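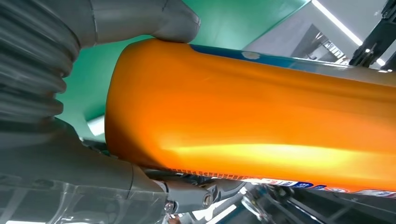 Gripper closed on an orange bottle.

Process Equipment Board > Dispensing and Metering > Gear pump or progressive cavity pump for filled polyurethane?

londero_process
Our plant is replacing the metering unit on a two-part polyurethane potting line. The resin side carries a mineral filler and the hardener side is unfilled. The present Durnness gear pumps hold ratio well when new, but the resin pump has been rebuilt twice since December. Members with experience of filled resins are invited to comment on whether a progressive cavity pump is the better choice. Shot size is 119 grams, and the line produces 594 parts per shift.

ratio_check
Progressive cavity, without hesitation. Filler destroys gear faces. Our department changed over to Plarano pumps on the resin side and kept gears on the hardener side. The stators require replacement on a schedule, but the work takes one technician less than an hour.

bench4
I must disagree with the previous reply in part. The choice depends on the filler. A soft filler with fine particles can be run through hardened gears for a long period, provided the material is kept moving and the tank is agitated. Before buying new pumps, the original poster should establish whether the filler is settling in the feed line. Settled filler will wear any pump.

londero_process
The tank is agitated during production only. It stands still overnight, and the feed line is 13 feet long with one low point.

bench4
The low point should be removed or recirculated before any other change is made.

ratio_check
Agreed as to the low point. I do not agree that it settles the question of the pump. We had full recirculation and still lost gears.

popescu_metering
Please also confirm inlet pressure. Progressive cavity pumps must not be run dry, and a thick resin may starve the inlet at the start of a shift. Our written procedure requires a ratio check by weight at startup and after each drum change. Three cups from each side are weighed and the results entered in the log.

londero_process
Thank you. Inlet pressure is not recorded at present. A gauge will be fitted, and the feed line will be rerouted during the next shutdown. The purchase request for the new pump remains open until the gears have been inspected again.

Thread views: 1218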